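I got up before six because I wanted the desk to myself before the phone started. Coffee, toast, the rest of the pears. It was still dark in the yard and there was frost on the steps. March here can't make up its mind. I put the space heater under the desk on low and moved the mail into the kitchen so I would stop looking at it.

The server has been off for nine days. I bought it last fall from Vermeulen, the surplus place out past the grain elevator, for 699, and until this month I would have said it was the best money I spent all year. It holds the drawings, the invoices back to when I started, the photos, and the job database that I keep telling people I am going to replace. Then it began restarting. Once a week at first, then twice in an afternoon, then in the middle of the payroll run. The log blamed memory one day and the processor the next, which is not much help when you are the only person on the staff and also the staff's bookkeeper.

I pulled the backup drive first and put it in the hall closet on the top shelf. It's the good copy, finished the night before the last crash. I checked it on the laptop by opening files here and there, old ones and new ones, and they all opened. After that I slept better.

Then a week of waiting on parts. Nudier said three days and took eight. The box came yesterday at four with far too much paper in it. Inside: the tube of Viltix paste, the pack of wipes, and a single stick of memory I ordered as a known good one to test with. I had also ordered a set of drivers because my old ones are chewed up at the tips. The set was 45, which is more than I like to pay for something I will lose one at a time.

This morning I finally had the side panel off and the tower lying down on the Stastex mat. I have had that mat for years and it still smells of rubber when the heater is on. I clipped on the wrist strap and touched the case anyway, out of habit. The inside was dustier than I expected. I took it out to the back porch in my coat and blew it out with the little electric blower, in short bursts, holding the fan still with a finger. A gray cloud went over the rail. Then back in, wiped my hands, sat down, and drank half the coffee cold.

The cables are the part I like least. Whoever put this machine together used lengths meant for a bigger case, and they go over the board like laundry over a line. I didn't want to unplug them all, so I pushed them toward the top as far as they would go and took the memory out. Every stick got a number on a bit of masking tape and went in an egg carton. I wrote down which slot each one came from on the back of an envelope.

Next the heatsink. I backed the screws off a little at a time, corner to opposite corner, and it still didn't want to let go. The old paste had set like putty. I ran a hair dryer over the fins for a few minutes and twisted very gently, and then it came away. After that the levers and the plate. I cleaned the processor and looked at the pins in the socket with the flashlight and the magnifier I use for splinters. I looked for a long time. All the pins seemed to stand the same way, no bright spots where one was leaning, and no paste down in there. I had been bracing for a bent one, so I can't say whether I was relieved or let down. A bent pin would have been an answer.

I set the processor back, matched the corner mark, and put the test stick in by itself in the outermost slot on the right-hand side.
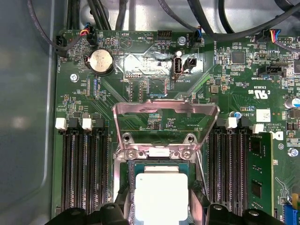 Kęstutis Strazds wrote back while I was still bent over it. He told me not to trust the outermost slot until I had read the chart, since on a lot of these boards the first stick has to go in one particular slot and the machine either won't start without it or starts and behaves badly. He also said I should close the plate before I did anything else at all, and that an open socket is the most expensive thing on anybody's desk. Then a second message, asking if I had kept the plastic cover that comes on a new board. I have not.

So I closed the plate. It takes more force than feels right. There is a creak in it that I have never gotten used to, and I held my breath until the lever was under its hook. Then I went looking for the chart.

The chart is supposed to be on the inside of the side panel. On mine there is only a square of old glue where a label used to be. The manual took me 15 minutes to find online and is 109 pages long, and the part about memory is near the back, after a long section on rack rails that I don't own. Kęstutis was right. For one processor and one stick there is a first slot, and it isn't the one I picked. It is also not the one I'd have guessed second. The slots are numbered on the board in print so small that I had to get the magnifier out again.

I moved the stick. Both latches clicked, and I pushed again at each end to be sure.

Paste next. I have read every opinion there is on how to put it on and I went with what I did last time, a thin X and a dot in each of the gaps. The heatsink went down straight on the second try. On the first try I set it a little crooked and had to lift it, wipe everything, and start over, and that used up most of the wipes. Screws in a cross, a couple of turns each, until they stopped. Fan plugged in. I forget the fan every time, so this time I had written FAN on the envelope in capitals.

It was past ten by then. I had to stop for a call with Lucimara Godoy about the stair drawings. She wanted the version from before Christmas and I had to tell her that it was on a drive in my closet and that I would send it after lunch. She was nice about it. She asked if I had thought about just paying for storage somewhere else and letting another person worry about memory slots. I have thought about it. I said I would look at prices in the summer, and I probably will look.

Lunch was soup. I plugged in the drive and sent her the file before I sat down, so that was done.

Afternoon. I carried the tower to the end of the desk, hooked up the old monitor, and turned it on with the panel still off. The fans went up very loud, then dropped. Nothing on the screen for a good while. I have been told these machines are slow to wake up after the memory has been changed, and I made myself stand at the sink and wash the soup pot. When I came back there was a line of text and a complaint about the clock, and I could get into the setup screen. It saw the processor and it saw the one stick.

I started the memory test at two and let it go. I did not sit and watch it, although I walked past more often than I needed to. I answered mail. I swept up the gray stuff on the porch. I took the empty boxes apart and put them by the door, then put one of them back together because it was a good size for the spare cables.

The first pass finished with no errors, and so did the second. That tells me the board will run with that stick in that slot, and nothing past that. The plan now is to add the old sticks one at a time out of the egg carton, following the chart, and run the test overnight on each one. It will take most of a week. It would go faster in pairs, but if a pair fails I will have to split it up anyway, and I would like to do this once. My own suspicion is stick number three, which had a dull patch along the contacts that didn't come off with a wipe. I put a star on its tape.

The other possibility is that there was never a bad stick, only a badly seated one, or the old heatsink paste, or a slot full of dust. In that case I have already fixed it and won't ever know which it was. I wouldn't mind that much.

Things to remember. Order more wipes. Write the slot order on a card and tape it inside the panel over the glue square. Ask Vermeulen whether they have a shorter set of power cables – they have bins of them in the back and never list them. Pick up a socket cover if they have one of those too. Send Kęstutis a thank-you and the page number from the manual, because he will want to see it. Call the dentist.

Number one is in now and the test is running. The house is quiet except for the fans, and I have shut the office door so I can hear the radio in the kitchen. Frost again tonight, they say. I brought the geraniums in and put them on the washing machine.

Contact | Copyright, all entries and pictures, please ask before reusing | Back to top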